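Where the Lobby Went: Stone Reuse in Zikutcombe
Student project report, Patricio Marín

My question was simple enough to get approved in one meeting: when an old building in Zikutcombe is gutted, what happens to the marble?

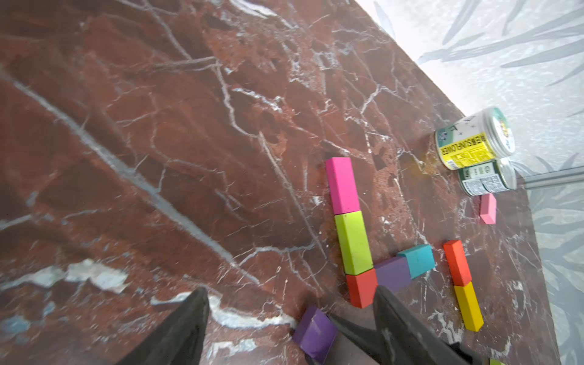
I began with the town's demolition permits, which are kept in a binder and guarded as if they were interesting. The Arrieta Hotel alone listed 1,385 stone panels before it closed. The salvage yard, Zedero, has receipts for 936 of them. I asked the yard about the rest and was offered coffee.

Of the panels Zedero received, 824 were sold on, mostly as tabletops, sills and one very ambitious dog bath. The other 112 are still stacked behind the office, waiting for a buyer who likes brown.

Red marble sells fastest. Veins are a selling point until the buyer learns that some of them are old cracks filled in by nature, at which point they become a discount. Pitting can be filled with resin, and the yard charges for this by the hour.

I also mailed a survey to 221 households in the Grernoris district. Nine replied. Four of those wanted to talk about parking, so my section on public attitudes is short.

Next steps: find the missing 449 panels, and return the binder.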